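Last updated: March

Reading the label before you buy the board

When we redid the back bathroom I spent a whole Friday in the aisle at Dreltden, turning over sheets of backer board and trying to make sense of the fine print, and I wish I'd had somebody's page of notes in my hand. So I've written mine down, and you're welcome to them!

Start with the paperwork and leave the price for later. Most wall boards, sealants and membranes have a rating or an approval number printed somewhere on the back or the wrapper. Copy it down exactly, letters and all, and look it up on the maker's site before you load the car. I keep a plain school notebook for this (page 24 is all shower stuff) and it has saved me more than one trip.
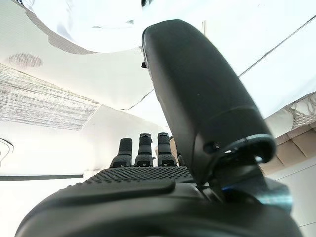

Ceilings deserve their own page in the notebook. A board that's approved for walls may not be approved overhead, or it may want closer screws, and the data sheet will say so if you read down far enough. Paint is the same story. If you love a bright white ceiling like the one in the photo, check that the can says it's suitable for damp rooms and also that it can go over the primer you already have at home. I had a nearly full can of Pluko primer and ended up using it in the hallway.

Now for keeping things straight once the work begins:

Cut the label off each wrapper and tape it in your notebook next to the room it went into.

Take a picture of the batch number too. Mine was 2156 on every sheet but one, and the store swapped the odd one without any fuss.

Keep a small offcut of each board with the stamp showing. Ours live in a shoebox in the linen closet.

If your town wants an inspection, call before you close up the wall and ask which papers they'd like to see. Ours wanted 2 copies of the data sheet, stapled, and the lady on the phone was very patient with me.

We use cookies to remember your preferences. Accept | Manage settings

Comments

trukthorpe_tiler: Good tip on the offcuts. I write the room on the back in pencil.

Mrs. Bermúdez: Does this go for caulk as well? My tube just has 236 on the crimp and nothing else I can read.

patchandpaint: Try the store for the data sheet, they printed mine at the counter.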